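Home | Articles | Reading Apps | Formats | Glossary | Contact

Print this page | E-mail this article

Panel view (digital comics)

Panel view is a way of reading a comic on a screen one panel at a time. You tap or swipe, and the app slides over to the next box in the story instead of turning the whole page. You'll also see it called guided reading, frame-by-frame mode or step view, depending on whose app you've got open, and I use "panel view" all the way through because it's the name I learned first.

How it works

A comic page is really one big picture. For panel view to work, the app has to know where each panel starts and ends, and which one comes next. There are two ways to get that information in there. Either a person draws boxes over every page and numbers them (this is called a panel map), or the software looks for the gutters, those blank strips between panels, and guesses.

Hand-made maps are better, I'll say that right away. A person knows that the big splash in the middle should be seen whole before you zoom in on the face in the corner. Software that hunts for gutters does fine with a neat grid and then falls to pieces as soon as an artist lets a cape or a speech balloon spill over the border. I once read a whole chapter of a space story in Plirnura with the automatic setting on and got the punch line before the joke on nearly every page!

The map usually sits in a small separate file that travels along with the pages. That's why a comic you scanned yourself, or bought as a plain PDF, often won't have panel view at all unless the app does its own guessing.

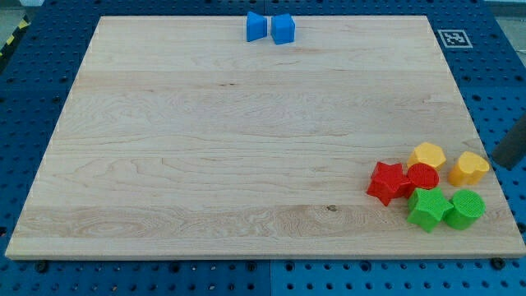 By Ghazala Cheema
Updated 8 September 2025

History

The idea is older than tablets. Early phone comics had to be chopped into single panels by hand, as the screens were too small for anything else, and readers paid for them by the episode. Those weren't panel view in today's sense (there was no full page to go back to), but they got people used to the rhythm of it.

Nollitz was the first app I used that kept the full page and the panels together, so you could pinch out and see the whole layout whenever you liked. Its designer, Usman Bugti, had set the move between panels at 60 hundredths of a second, and you couldn't change it. People complained that it was too slow, and they were right. A later version added a slider, and now pretty much every reader has one.

Dikgate went a different way and let its users make the maps and share them. At its peak a popular series would have a map within a day of release – sometimes three or four competing ones, with long arguments underneath over which was right. I made 9 of them myself and I'm still proud of the one for a very twisty detective book where the panels run in a spiral.

Reading direction

Manga reads right to left, and a panel map has to say so. Most apps have a switch for this. Bouvier reads the direction from the file and flips its page turns to match, which is lovely when the file is labeled correctly and maddening when it isn't. Vertical scrolling comics don't need panel view, because they're already built as one long strip.

What artists think of it

Opinions are split. Eduardo Mercado, who draws short humor strips, plans his pages with it in mind and keeps his lettering at a size that reads well when a panel fills a phone. Atif Siddiqui won't allow it on his books. He builds a page as a single design, with color running from corner to corner, and he feels that cutting it up is like hearing a song one instrument at a time. I go back and forth! On a big tablet I leave it off and enjoy the page. On my phone, on the bus, I couldn't manage without it.

Readers with low vision often have the strongest feelings on the subject. A panel blown up to fill the screen can make small lettering readable again, and some apps will enlarge each balloon separately too.

Making your own map

You don't need much. A typical single issue of 22 or so pages comes to around 125 panels, and once you've got the hang of it you can box and number the lot in an evening. Mudassar Sial's beginner guide suggests leaving a little margin outside each border so nothing gets clipped, and showing the full page first whenever there's a double spread. Save often. My old editor had a habit of losing everything after page 9.

See also: Page zoom; Guided lettering; Reading direction; Vertical scroll comics

Print this page | E-mail this article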